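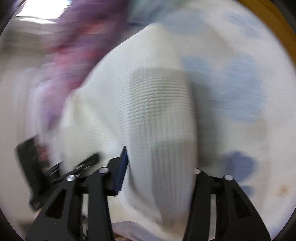 Weißer Strickstoff im Griff, Fuvuda-Handgreifer bei der Arbeit 🧺

Seit heute Mittag habe ich das Fuvuda-Kit von Brikside in der Hand und muss kurz schwärmen. Zwei Finger, blaue Pads, alles per Hand geführt, und es macht so viel Spaß!

Zusammengebaut war es in 42 Minuten (mit Kaffeepause). Die Anleitung ist knapp, aber die Zeichnungen stimmen, und die Schrauben liegen nach Schritten sortiert in Tütchen.

Wäsche ist ja eigentlich gemein: Alles knautscht, rutscht, hängt zusammen. Deshalb fange ich genau damit an, Bettzeug inklusive.
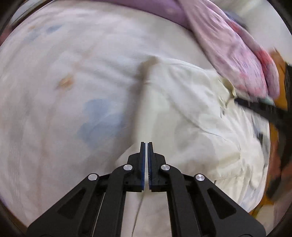 Was ich besonders mag: Die Finger laufen schön parallel, und man bekommt schnell ein Gefühl dafür, wie fest man zudrücken muss. Bei dünnem Stoff übe ich noch.

Minuspunkt: Der Griff dürfte für kleine Hände schmaler sein. Elsa Rønning hat mir geschrieben, dass sie ihren mit Tape umwickelt, probiere ich morgen.

Preis: 400 Euro, Ersatzpads sind 4 Paar dabei. Wer auch eins hat: Womit übt ihr so?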